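Ticket: Satire label vanishing from our stories in the Savbridge feed
Product: Bravine Publisher, version 7
Site: The Gumska Trumpet
Status: Reopened by customer

Hi all, me again, from the Trumpet. I know this one was marked as solved, but it's come back and it's brought friends.

Quick recap for whoever picks this up. We're a spoof news site. Every story we publish has a little "Satire" label above the headline, and Bravine is supposed to send that label along with the story when it goes out to Savbridge. Until we moved up to version 7 it did. Now the label shows up fine on our own pages and disappears in the feed, so our piece about the Ministry of Queues appointing a man who'd been waiting in the wrong line since spring went out as plain politics. It sat between a rail strike and a budget story. We've had 71 emails, most of them cross, and one asking how to apply for his old place in the line.

What I've tried so far:

Turned the label off and on again in Story Settings and saved. No change.

Cleared the cache, waited until the next feed run at 6 in the morning, checked again. No change (and I was up at 6 in the morning, which I'd like noted on the ticket).

Switched off every add-on apart from the feed one. Still no label, but our comments went missing for an hour and the site was a much nicer place.

Made a brand new test story called "Test story please ignore" with the label on. The label came through! I got very excited and rang the whole office. Then I made a second one and it didn't.

So I sat down with a cup of tea and compared the two, and the only difference I can find is the byline. The first was under "Staff". The second was under Ateş, our made-up foreign correspondent, who has covered every summit for years without leaving the hotel bar. I changed the byline to "Ates" with a plain s and the label came straight back. Changed it to Ateş again and off it went. I did this four times to be sure.

My guess – and I'm a joke writer, so take it with a pinch of salt – is that the feed trips over the ş and drops whatever comes after it, and the label comes right after the byline. That would fit with the standfirst going missing too, something I'd put down to us forgetting to write them.

Your last reply suggested renaming the author. I can do that going forward, but there are 128 stories under that byline already and I can't see a way of changing them in one go. Also he'd be furious.

Questions for you:

Is there a setting for which characters the feed will accept? The help page mentions one under Feeds, Advanced, but my Advanced tab only has a box for the time zone.

If I do rename him, will the old stories be sent to Savbridge again as new? I really don't want the Ministry of Queues one going round a second time.

Can the label be put in front of the byline in the meantime? Even a bodge would do.

I've pasted in the feed text for both test stories further up the thread. Happy to give you a login if that's easier, just say which kind of account you need. I'm at my desk most afternoons until December, then it's the annual and I'm no use to anyone.

Attachments (2) 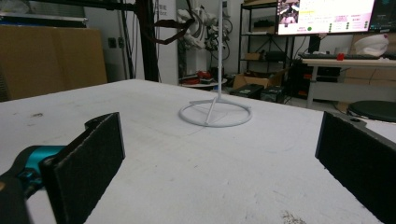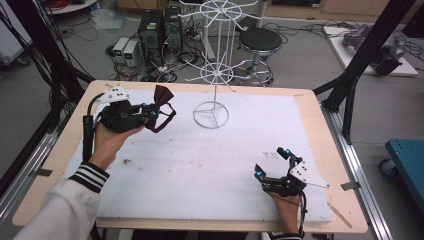
First: white stand on the tabletop. Second: the two hand-held grippers, brown bow in the left one.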